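Werska ceasefire: read the annexes

The Tremcombe accord has been praised as a breakthrough. We'd hold off. It commits both sides to cantoning 2260 fighters within 7 months, but the monitoring mission has funding only until March, and no one has said who pays after that.

Nanami Hirano, who followed the last round of talks, points out that the Gemel militias never signed. They hold the river crossings and more than 400 villages.

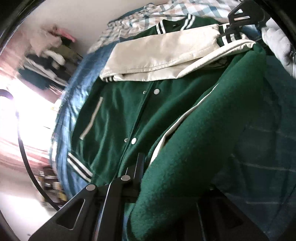 Donors have also promised 600 observers. The previous deal made a similar promise, and most of the posts were still vacant when the shelling resumed.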